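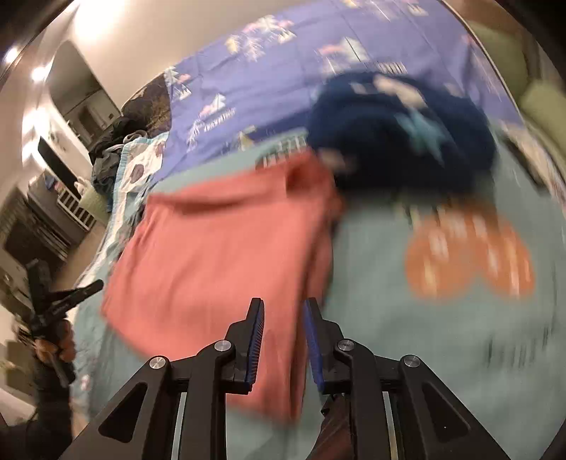 A coral-pink garment, loosely folded on a teal-green sheet.

Hello all, and sorry this one is landing on a weekend. It's Saturday, April 8, 2023, the kettle is on, and I've finally got a quiet hour to tell you how the Massawe clothes mending project has been getting on with your money.

The short version is that March was our best month so far! The Tuesday sewing evenings filled up faster than I'd dared hope, and we've now got 12 regulars who turn up whatever the weather (and you'll remember what the weather was like). Most of them had never threaded a machine before Christmas. One woman came in with a school blazer that had lost its whole lining, took it away to finish at home, and brought it back the next week so we could all have a look. I was ridiculously proud of her.

We've spent £200 of the grant since my last report, nearly all of it on thread, needles, interfacing and getting the two old machines serviced. The Ernent one runs like a dream now. The other still chews up anything stretchy, so we keep it for cotton and curtains — I'd like to replace it in the summer if there's enough left in the pot, but I won't do anything without checking with you first.

Not everything has gone to plan. The home visits, where we go and help people sort through what's worth mending, have been slow to get going. I'd pencilled in a lot more than we managed, partly down to my bad knee and partly because people feel a bit shy about strangers going through their wardrobes, which I do understand. Tumaini Nyaga has taken over the bookings and is much better at the phone calls than I am, so I'm hopeful.

The swap rail at the Drarnari centre is doing well. It was meant to be a side thing, but it brings people through the door, and they see the machines and get chatting. We're short of children's sizes and drowning in men's shirts, if anybody has ideas!

Next up is a beginners' course on zips and hems, 30 minutes at a time over lunch, for people who can't do evenings. I'd also like to move £50 from the travel line into materials, as we've hardly touched the travel. Could you let me know if you're happy with that? Receipts are in the usual folder, apart from the one for the bobbins, which I'm still hunting for.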